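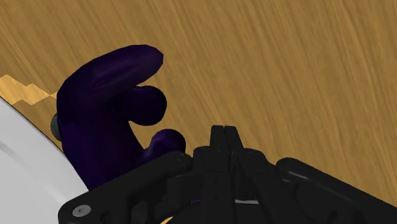
Figure 1. Wrist view in the simulator. Fingertips at or near the closed position, nothing between them.

Project Report: False Grasp Signals in the Anener Pick Task
Vaughn Ostrowski, Yaa Nyarko, Seidu Issahaku
Submitted May 25, 2019

1. Background

Anener is the pick-and-place program our group wrote for the robotics project course. It runs one arm in simulation with a two-finger gripper. A run consists of an approach, a descent, a close command, a grasp check and a lift. If the grasp check returns true, the arm lifts and moves to the drop point. If it returns false, the arm backs off and tries again, up to three times.

The fault described in this report is in the grasp check. The program reported a held object when the gripper was empty, then carried on with the lift and the transfer. In simulation this costs a run. On hardware the arm would travel at transfer speed with the wrong load model, and the object could be left half-supported on the rim of a container.

2. How the fault was found

Success was first scored from the program's own log. Yaa Nyarko compared the log with object positions at the end of each run and found that the two did not agree. We then ran a fixed set of 206 runs with the purple object and scored each one by hand. In 36 runs the grasp flag was true and the object had not left its starting position. Of these, 26 were runs where the object started at the pot. The rest started on the open table.

3. Cause

The check used two conditions: finger motor current above a threshold, and finger speed near zero. Both are met when the fingers hold an object. Both are also met when the fingers close fully and press against each other. The original code had a third condition on finger gap, but it had been commented out in September during work on thin objects and was never put back.

A second cause applies to the runs at the pot. The purple object is thick and curved, with rounded lobes. When the fingers came down on a bend, one finger could touch the surface and stall before the other had moved in. Current rose, speed dropped, and the flag was set. The contact was one-sided and would not carry any load.

4. Changes made

The gap condition was restored with a lower limit that can be set per object. A contact test was added for each finger, and both must be true for five control steps in a row. After closing, the arm now makes a short test lift at low speed and runs the check again before the full lift. 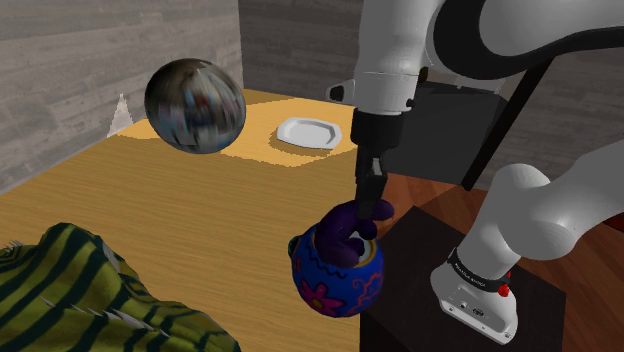
Seidu Issahaku objected at the design review that the contact test depends on values the simulator gives for free, and that the Stunley gripper in the lab has no fingertip sensors. He asked for the results to be reported with the contact test off as well. We agreed, and both sets are given in the next section.

5. Results

The same 206 start positions were used again. With all three changes active, there were 7 false flags, all at the pot. With the contact test off, table runs were clean but pot runs still failed more often than we would accept for hardware. The test lift added time to every run – mostly in the settling delay, which can be shortened.

6. Open items

The remaining false flags have not been explained. In the logs we looked at, the object moves a little during the test lift and the gap stays above its limit, so it may be wedged against the rim. A check on wrist force would separate these cases. Until that is in place the program should not be moved to the lab arm. The scoring script now reads object positions only and ignores the grasp flag.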